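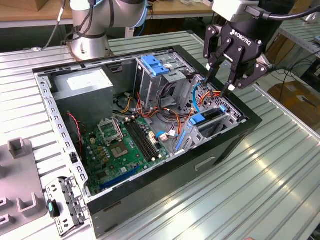
Can the drive in an Iston 609 be changed without a screwdriver?

The drive slides in and out on clip-on plastic rails, so no tools are needed for the drive itself once the side panel is off. Screws are still needed for the power supply and the motherboard.

Iston 609 desktop tower, barebones, refurbished
Reviewed by Darcy Pearce
Supplied by Polishchuk, 90 day return period
Score: 3 out of 5

The 609 is an office tower that Polishchuk sells stripped: case, power supply, motherboard and cabling, with no processor, memory or drive. I bought one in January to use as a backup machine and have since had it open often enough to form a view of the inside. The outside is black, plain and slightly too wide for the shelf I had in mind.

Case and access

The side panel comes off in one piece and the tower is best worked on lying flat, with the opening upwards. Everything can then be reached from above. The inner chassis is grey metal with a black outer shell over it. Edges inside were folded or smooth wherever my hands went, with the exception of the perforated strip down one side, which caught a sleeve twice.

The case is heavy for its size. On a smooth desk it creeps when a connector is pushed home, and a rubber mat stops this.

Drive mounting

Drive mounting is the best part of the design. The cage is metal and the latches are blue plastic. A rail clips on to the long edge of a 3.5 inch drive, the drive goes down into the cage, and the latch holds it. My unit came with one pair of rails. They are light, a little brittle in feel, and should be pressed on at both ends before the drive goes near the cage. If one end is left standing proud the drive binds on the way in, and the temptation is to push harder.

I fitted a used Geten drive with 3000 hours on it. With the tower lying flat the drive goes in upright, from directly above, and it needs to stay square to the opening until the rails have engaged. 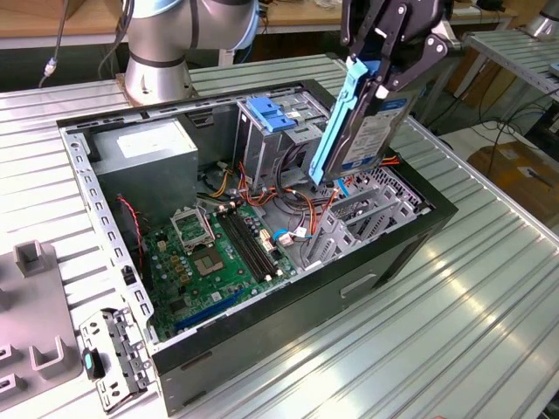

Fit in the cage is close. There is slight play from side to side before the latch closes and none that I could feel afterwards. No vibration was audible with the machine stood upright under a desk. Removal is the same job backwards, although the latch is stiff and I prefer to hold the drive with the other hand while releasing it.

Spare rails are the weak point. Polishchuk did not list them when I bought the tower. Vitalii Melnychuk, who answered my email, suggested the Plultell rail set, which arrived on a Monday in a plain bag. The Plultell rails fit, but the locating pegs are a fraction short and the rail can be knocked off with a thumb. I would use them for a drive that stays put and keep the originals for anything that gets swapped.

Cabling

The power leads run from the supply across the middle of the case to the drive area in one loose bundle. They are the usual orange, yellow, red and black, with no sleeving. Length is generous. The bundle lies over the route to the cage and has to be moved aside before a drive goes in, then again when it has slipped back. A single reusable tie fixed this. One should have been included.

The blue SATA data cable is long enough for the cage with a gentle bend. Plug it into the board first while there is room for fingers.

Motherboard

The board is green and conventionally laid out. The processor socket has a metal retention frame that hinges up, and it moved freely on mine. Check the contacts under a bright light before fitting anything, particularly on a refurbished board. Memory slots sit next to the socket and their latches were all intact. The long blue expansion slot is easy to reach with the tower flat.

Iston's printed sheet gives the header positions but not the pin order for the front panel, so I had to work that out by trial.

Points for and against

For: quick drive changes, clear access from above, solid metal chassis, sensible price without parts you may already own.

Against: no spare rails, untidy power leads, stiff latch, poor documentation, weight.

I have kept mine. A second one would depend on Polishchuk stocking original rails, and the last reply I had on that was that they were asking Iston.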